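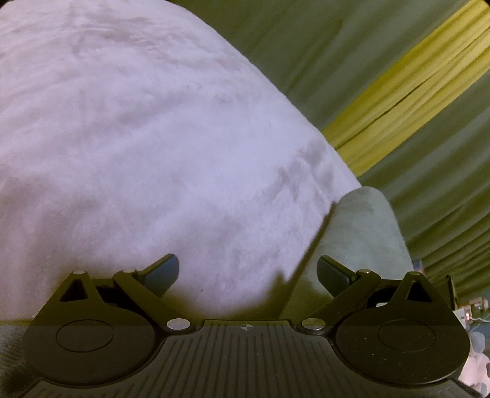

Where do you start if you want to wear old clothes well? With the coat, according to Finlay Innes, and I've been repeating it to my friends all week.

I met Finlay at his studio on the second floor of the old Wuswood mill building, at 8 in the morning (his choice, he's an early riser and I very much am not). He repairs and recuts vintage tailoring, mostly menswear from the fifties through the seventies, and he teaches a small class in the evenings. I had been following his work for ages and I was so excited I got there before he did.

"People come in with a jacket they found for almost nothing and they apologize for it," he told me while he hunted for the kettle. "They say, it's only wool, it's only an old thing. Only wool! Do you know what you'd pay for that cloth now?"

I did have some idea. The coat he wanted to show me first, a heavy charcoal overcoat with a half belt, came from an estate sale, and he figures the cloth alone would run $525 if he ordered it from the mill today. He'd already opened up the lining so I could look at the inside, and I could have spent the whole morning there. All those tiny diagonal stitches holding the canvas to the lapel! Finlay runs his thumb over them when he talks, like somebody reading Braille.

"A person sat and did that by hand," he said. "I don't know who. I've taken apart coats from the same shop and I can tell there were two different people doing the lapels, because one of them pulled tighter. I like the looser one better."

He didn't grow up around sewing. His first job was in the stockroom at Dralix, a uniform supplier, where he folded trousers for 7 months and got curious about why some of them hung properly and others twisted at the knee. An older cutter there let him stay after his shift and mess around with scraps. "I made the worst pair of pants you've ever seen. One leg faced the other leg. I wore them to work."

From there he went to Bhutto, the alterations shop, and stayed for years. He still talks about the place with real affection. They took in everything, he said, wedding dresses, hockey jerseys, a set of church robes that had to be shortened overnight, and he learned to be quick there. Being careful came later.

I asked what he looks at when he's in a thrift store with a rack in front of him, and he stood up to show me. He goes along the rack with his hand first and doesn't look at all. When the cloth feels good he pulls the piece out and checks the shoulders, then the underarms, then the seat if it's a suit. He leaves the label for last.

"Shoulders are the one thing I'd tell a beginner to walk away from," he said. "Sleeves I can shorten. I can take in a waist, I can let it out if they left me some seam. But if the shoulders don't fit you, leave it for the next person. Somebody out there has those shoulders."

Moths? He laughed. A hole under the collar doesn't bother him. Holes across the front of a plain cloth do, though he'll often try a reweave with threads pulled from the hem, and he showed me one on the sleeve of a brown flannel jacket that I couldn't find until he pointed straight at it. (I still wasn't sure, to be truthful. I nodded.)

We got onto color, which is where I tend to get carried away. I'd turned up in a mustard corduroy blazer and a navy turtleneck, and he approved of the blazer but told me to move the button half an inch. He's fond of green right now, every kind of it, moss and bottle and that faded olive you see on old work jackets. For his July show at Plotadura he's putting together a group of summer suits in linen and light cotton, all of them recut from larger originals, and he let me try on one of the jackets. It weighed nothing. I did a full turn in the mirror and then another one.

"Everybody thinks vintage is for winter," Finlay said. "Tweeds, overcoats, lovely. But the summer stuff is where they had fun. Look at the pockets on this."

The pockets were wonderful, patch pockets with a deep pleat down the middle and a little curved flap. I asked if he'd ever sell it. He said to come to the show and ask him again.

Before I left he moved my button. It took him less time than it took me to finish my coffee, and the blazer closes flat now, with none of that pulling across the front that I'd always blamed on lunch.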